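Notes for the Thursday slot: naming your app release

Slide 1. Hello and who I am

Say hello, wait for the door to stop banging. I look after releases for Drusden, a bus times app for phones, and for the last few years I've also been the person who picks the silly names. (Pause. Someone usually groans at this point.)

Ask for hands up: who knows which version of their favourite app they've got right now? And who remembers the name of an old phone system, the sweet ones especially? Far more hands for the second, I'd bet my lunch on it.

Slide 2. How we started

Our first releases just had numbers. Then Yiran Wan on the support desk got fed up with people reading 4.1.10 down the phone as "four one ten, or is it four eleven?" and asked if we could please use words. So we did! First one was Brundow, a village on the 278 route. Callers could say it, spell it and find it on the About screen.

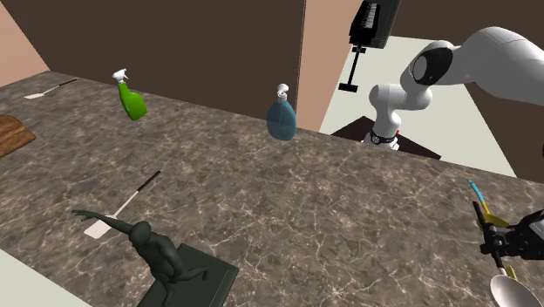
Then we got carried away. We ran a vote inside the app for the next name and had 159 suggestions by teatime. A good third were rude. Read out two of the clean ones if the room's friendly, skip if it's running late.

Slide 3. The Leitão problem

Tell this one slowly. Leitão won the vote, and I loved it, but we hadn't checked what our own update page did with the ã. On older phones it came out as a little box. We had emails asking if the app had been hacked, and one very sweet one asking if we needed help with our keyboard.

Fix was dull: plain letters in the file name, proper spelling on screen, and test it on the oldest handset in the drawer before you tell a soul.
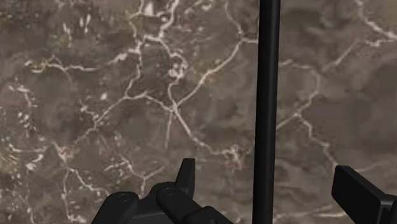

Slide 4. Teasing a name

We tried dropping hints before Stemorden came out. A letter a day on the blog. By the third letter a forum had guessed it, and by the fourth they'd made a better logo than ours. Great fun, and 2000 people signed up for the test version, but the build slipped and we had to drag the hints out with a blank day. Don't start the clock until the build is done!

Slide 5. If you want to try it

Say it out loud over a bad phone line. Look it up in a few languages. Keep the number as well, your developers will want it.

Then questions. If it goes quiet, ask what they'd call the next one. I've got 10 stickers to give away and no wish to carry them home.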